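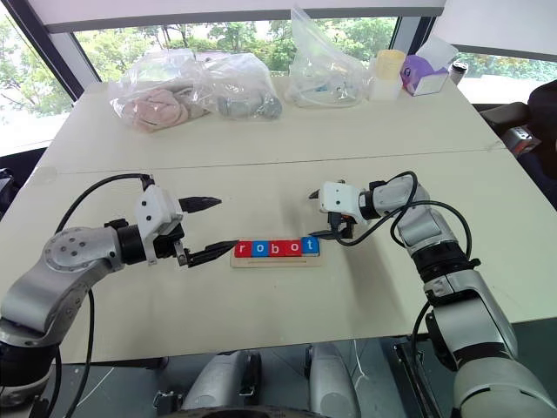

Aitken

Humthorpe v Jurnbridge: how to follow it, FAQ

Updated Jun 25, 2021. Same questions keep coming in so putting them all in one place.

When does it start?
2 pm at Sonulcombe, gates open earlier. Toss is half an hour before, weather allowing.

Is it on telly?
No. Club stream only, link goes up on the Humthorpe home page just before the toss. Free, no login.

Stream keeps freezing, what do I do?
Refresh first. Then drop the quality to low. If its still stuck use the live scorecard, updates every over and hardly uses any data.

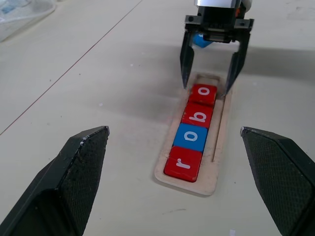
Scorecard works on phones too, but turn it sideways or the bowling figures drop off the side.

Can I still get a ticket?
Yes, at the gate. Ground limit is 2,000. Under-16s free with an adult. Cash or card.

What did Jurnbridge get last time?
223, and won by 3 wickets. Humthorpe dropped two catches in the last ten overs. Moving on.

What if it rains?
Overs come off first. No reserve day this season. No play at all = tickets refunded, keep you're stub.

Parking?
Field behind the pavilion, use the bottom entrance. Not the lane please, the bus can't get through.

Can I watch it back?
Highlights the next evening, full replay when its been uploaded. Same page as the stream.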